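Skorkbridge Home Automation Service
Household guidance: Teaching a kitchen task to a two-armed helper

This page is intended for households that have a helper installed in the kitchen and wish to teach it a new task. It covers both methods of instruction: guiding the arms by hand, and operating them by remote control. Installation and wiring are covered in leaflet 291.

Before the first session

Choose one short task with a clear start and a clear finish. Moving a bowl from the back of the counter to the front is suitable. Preparing a meal is too long and should be divided into separate tasks, each taught in its own session.

Wipe the counter and let it dry. Put away glassware, open liquids and anything that would be costly to replace. Items that belong to the task should stay where the household normally keeps them.

Check the finger pads for flour, grease and crumbs. Clean them with a damp cloth while the arms are switched off. 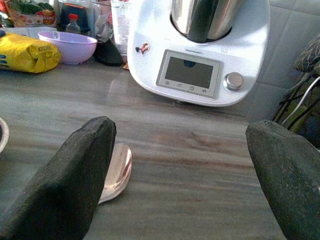

Should the kitchen be cleared completely before a task is taught?
A moderate amount of everyday clutter is acceptable and often useful. A task taught only on a bare counter may fail once the usual bowls and packages are back in place. Clear the path of the arms and leave the remainder.

Guiding by hand

Set the arm to its free-moving mode and hold it by the housing, never by the fingers. Move at half the pace you would use yourself. Pause briefly before the fingers close and again before they open. If you make an error, stop the recording, return every item to its starting place and begin again. A recording that contains a correction may teach the correction as part of the task.

Keep cables on the outside of the arm and away from the edge of the table.

Using the remote control

The Nitard hand controllers are recommended for tasks that need both arms. The operator should stand where the work surface can be seen directly. Agree on a spoken word for "stop" with anyone else in the room before starting.

Begin with both grippers open and near the front edge of the table. Bring one arm into the work area at a time until you are confident with the controls.
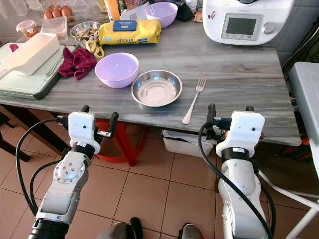
Record each task 6 times as a minimum, moving the main item a short distance between recordings. Wide, shallow bowls should be gripped at the rim. Flatware is more difficult and is best left until the household has taught at least 2 simpler tasks. Knives and scissors should not be used in home teaching sessions.

Polished metal can be hard for the cameras to judge under a strong lamp. Where grasps are repeatedly missed, dim the lamp or close the blind and record again.

Storing and naming recordings

Give each recording a plain name, such as "bowl to front, evening." Households using the Plener storage plan should delete failed attempts at the end of each session.

The Brandão finger pads supplied with the September kits are replaced under part number 851. Inspect them monthly and order a new pair when the surface becomes smooth.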